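From: Lukian Zakharchenko
Date: 18 Dec 2019
To: kobzar-users
Subject: Re: [kobzar-users] Left hand opens by itself after long hold

Hello all,

Thank you for the fast answer. I reply between your lines.

> Do you see the fault only when the arm is raised, or also when it
> hangs down? On our unit in Pliltbridge we had something similar in
> April and it was the wrist connector. Please check also if the
> fingers report an error before they open.
> Budlow support

Only when it is raised. With the arm down I held a closed fist for 300 seconds many times and the hand stayed closed. With the palm up and forward, it opens fully after roughly 25 seconds, and the thumb goes out last. The right hand does not do this, it keeps its grip on an object during the whole test.

There is no finger error before. The log shows only code 466 from the wrist board, and it comes after the fingers are already open. In the manual 466 is "supply low, hand released". I understand that release is the safe reaction for a pinched finger, but for a carried object it is the opposite of safe.

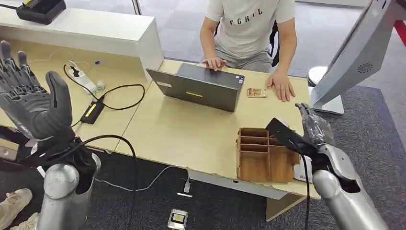 Fimley Manipulation Group, Hands and Wrists

In the left hand pose you see how the cable bundle goes around the wrist joint, and one black cable makes a loop in front of the desk edge and hangs toward the floor. My suspicion is this loop. When the forearm goes up, the weight of the cable pulls at the wrist, and the supply contact becomes bad for a moment. I could make the fault come earlier by pulling the cable lightly by hand, with the motors in hold mode. I did this 2 times and then stopped, I do not want to damage the connector.

Until we know more, we have these rules here: the left hand carries nothing above the desk, and the person who sits opposite keeps the stop button in reach.

My questions:

1. Is there a strain relief part for the wrist, or did you print your own?
2. Can the release on 466 be changed to "hold last position" for one hand only?
3. In Pliltbridge, did you change the connector or only fix the cable to the forearm?

I can send the complete log if somebody wants to look at it, it is too big for the list.

Best regards,
Lukian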